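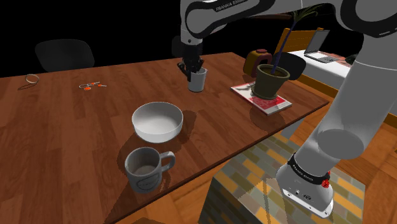 Home Forums Grippers and Arms Simulation New posts Log in

Stock hand or three-finger for cups? First results in the sim

sihan_fan
I finally got the table set-up running at the weekend and I'm really chuffed with it! Franka Emika arm, plain parallel gripper, and the small white cup held just off the wood with the fingers down inside the opening. Same script, same cup, then I swap the hand for the Peltus three-finger model and go again.

31 attempts with each so far. The parallel gripper dropped or knocked over the cup 14 times, the Peltus 17. I was expecting it to be the other way round. Next up are the grey mug and the wide white bowl – the bowl worries me, it's a lot wider than the cup.

Has anyone else put these two side by side?

pongsiri_bench
Lovely! I like that you've left clutter on the table. Most people test with one cube and a bare top, and then wonder why the arm sweeps everything off when they add a plant pot.

One question though, why go in through the opening? I always take cups from the outside.

sihan_fan
Mostly to keep the hand away from whatever is standing next to the cup. Coming down from above and going inside needs hardly any room at the sides. The Peltus needs a fair bit more to spread its fingers, and I think that's where most of its misses come from.

gearbox_lurker
Not convinced, sorry. 14 against 17 out of 31 is nothing. Move the cup a bit and you could get the opposite. And contact on thin rims is the weakest part of any simulator, so you might be comparing two collision meshes and not two grippers.

Apinya Ratanaporn
I'd agree on the numbers but not on the rest. We ran the same kind of comparison in Resum in July, 600 grasps per hand, and the ranking did settle down once we had enough of them. For us the three-finger hand was better on bowls and worse on anything narrow. So I wouldn't write it off yet, Sihan.

What are you using for control? With the Urkix controller we had to turn the closing force right down or the cup popped off the fingers.

sihan_fan
Urkix as well, default force! I'll try it lower tonight. And fair point gearbox, I'll do the full 600 and shift the cup for each go.

gearbox_lurker
Then I'll happily read it. Please post the friction values too, everybody forgets those. I still reckon the mug by its handle is the better test.

pongsiri_bench
Handle with a parallel gripper is easy if it's facing the right way. Turn it to face the back of the table and then we'll talk :)

Apinya Ratanaporn
Do both, handle towards the arm and handle away. I can send you our pose list if you want it – it's only a text file and it loads straight into Resum.

sihan_fan
Yes please! Will start a new thread for the mug when I've got something to show.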